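Grernell Residents' Help Forum

Street closed after storm: who may pass the barrier?

Posted by Hnat Pylypenko, May

I reside on the lower section of Mabuza Road, which was closed after the creek rose over the culvert. My household left at the request of the county. Neighbors report that some residents have since been admitted at the north barrier, while I was turned back at 4 p.m. Please advise which document is required for entry, and whether a tenant is treated in the same manner as an owner. 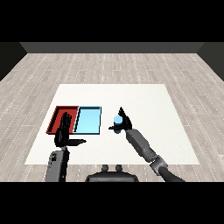
Storms and Flooding > Road Closures and Re-entry

Rongrong Lu

Tenants and owners are treated alike under the county's re-entry procedure. You will need a re-entry pass, issued at the Vestora Street office upon presentation of photo identification and one item showing your address, such as a lease or utility bill. Each household may receive 2 passes. A pass is valid for daylight hours only and does not permit an overnight stay while the evacuation request remains in effect.

Please note that the lower section of the road, from number 19 to number 33, is subject to a separate culvert inspection. A pass will not be honored there until the inspection has been signed off. This may explain the differing treatment of your neighbors.

Rinar

I was admitted at the south barrier with only a driver's license. It may depend on the deputy on duty.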